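About Travar

Hello from Drukelstead! Travar is a small bookbinding school. We teach people to fold, sew, glue and cover books by hand, and we've been having a very good time doing it since the first evening class, which was meant to be a single short course and somehow grew a second term, then a beginner group and an advanced group, and then a waiting list.

If you have never made a book before, you are exactly who we had in mind when we started. Most of our students come to us able to use a pair of scissors and not much more. By the end of the first session they have a sewn pamphlet in their hands, and there's a lovely moment when the thread gets pulled snug and a pile of folded sheets turns into something you can open and close. We have seen it a great many times now and it still makes us grin.

What we teach

Our courses run in 5 levels. You can stop after any of them, and plenty of people do and go home happy with what they know.

Level one is folding and simple sewing: pamphlets, little notebooks, and a long-stitch journal with a soft cover. Level two brings in boards and cloth, so you learn to cut square (harder than it sounds!), to mix paste, and to turn a corner without getting a lump in it. Level three is the one everybody asks about, the rounded spine with sewn headbands. It takes the longest and there is some sighing in the middle of it. Level four is boxes and slipcases. Level five is repair, where you work on a tired old book of your own, and we help you decide what to leave alone.

Each class lasts three hours with a tea break in the middle. Tools are lent out, so please don't buy a set before you come. If you get the bug, and people do, we'll gladly talk with you about which bone folder is worth having and why a cheap awl from the hardware store is perfectly good.

How it began

The school grew out of a swap table. A few of us were going to the July book fair in Flarkby every summer, sharing a stall, and selling blank journals we had made at our kitchen tables. We sold a decent number of journals. What we mostly did, though, was answer questions. How do you get the pages to lie flat? What is that stitch called? Could my kid do this? After the third fair in a row we were spending so much of the day showing strangers how to do a kettle stitch that we put a sign-up sheet on the stall, and it was full by lunchtime.

We taught our first students with borrowed presses and one good cutting mat. The name came from the first book we made together, a big clumsy ledger with a crooked spine and "Travar" stamped on the front in letters that lean to the left. It still gets used. All our class notes go in it, and it has been rebacked by level five students more than once. 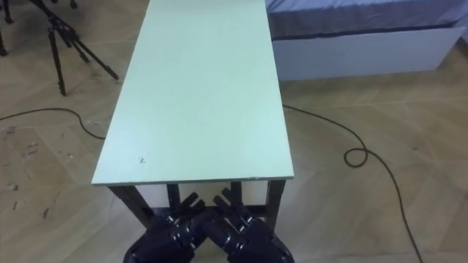
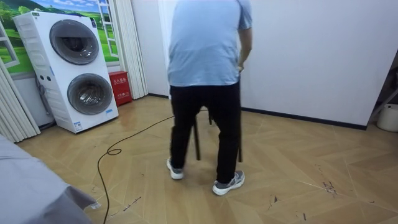
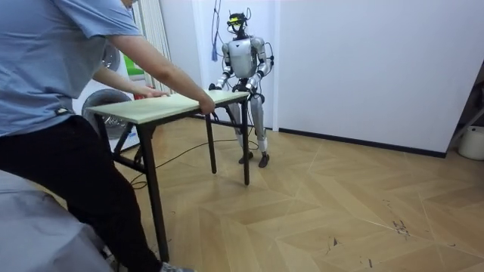

Inside Travar. The last picture has one of the small tables with black legs.

How a class works

We keep groups small, and we start by doing. There's a short talk at the beginning about paper grain, because if you get the grain wrong your covers will curl and you'll blame yourself, and then we get folding. A teacher works through each step at the front and then goes from person to person while you try it. If you miss something, ask. If you miss it again, ask again! Some of our best binders needed four or five goes at their first headband.

We don't grade anyone and there is no test. You do get a sample card, which is a stiff sheet where you sew one small example of each stitch as you learn it, with your own notes next to it. People keep these for years. We had a student come back after a long gap with a card so covered in pencil that we could hardly see the thread, and she was able to pick up right where she had left off.

Bring an apron or an old shirt. Bring your reading glasses if you wear them. Paste washes out of almost everything, PVA glue does not, and level two uses both.

The Hayashi shelf

We are very fond of paper here, and the Hayashi shelf is where a lot of that fondness ends up. It's our name for the sample library, 400 sheets and swatches of decorated, handmade and plain working papers, all labeled with weight and grain direction, and students can handle any of them. There are marbled papers and paste papers, some thin repair tissues you can nearly see through, and a drawer of offcuts that are free to take. (The drawer is a danger. We've watched people come in for a scrap and leave with a bag.)

Reading about paper only gets you so far. Folding a heavy sheet and a light one side by side, and hearing how different they sound, tells you a lot in a few seconds. So please touch things. Clean dry hands are the only rule.

Who comes

All sorts! We get people who write and want a notebook that suits them, people who draw, a good many retired folks, teachers looking for something to take back to class, and people who came with a friend and ended up keener than the friend. We get families for the Saturday-style short workshops, which run in the school breaks and cover pamphlets, folded zines and a star book that opens out into a ring. Children from eight up are welcome at these with an adult.

Now and then somebody comes with one particular project. A box for a grandmother's letters, say, or a recipe binder that has lost its back. We love these. They nearly always lead to good talk around the table and they push us to learn something, too.

Our yearly project

Every year the whole school makes an edition of 100 copies of one small book. Students from all levels take part, so the beginners fold and sew, the level two and three people make the cases, and whoever is on boxes makes a case for the copy we hold on to. The text is different each time. We have done a book of local walks, a book of soup recipes from students, and one made up entirely of last lines from letters people were willing to share.

The rest of the edition goes to the people who worked on it, and whatever is left over goes to the fair in Flarkby, where we still have our stall and still get asked how to make the pages lie flat. Come and see us in July if you're near. There will be a sewing frame set up and you can have a go for nothing.

What it costs and how to join

Fees are listed on the Courses page and cover all materials for the projects in your level. If the fee is a problem, write to us and tell us so in a line or two. We hold a place in each level at a lower rate and we don't ask for proof of anything.

New level one groups open at the start of each term. They fill fast, so it's worth getting on the mailing list, and we promise to write only when there is something to say. Levels two and up need the level before, or a chat with us if you learned elsewhere. Bring along something you've made, finished or half finished, and we'll find the right group for you.

We also lend our presses. Past students can book bench time in the afternoons, use the board cutter, and leave a book under weight overnight as long as there's a name on it. Please do put a name on it. We have a shelf of very nice notebooks waiting for their makers.

Questions can go through the Contact page. One of the teachers will write back, usually the same week, a bit slower in July when we're packing for the fair.

Page last updated 21/05/2018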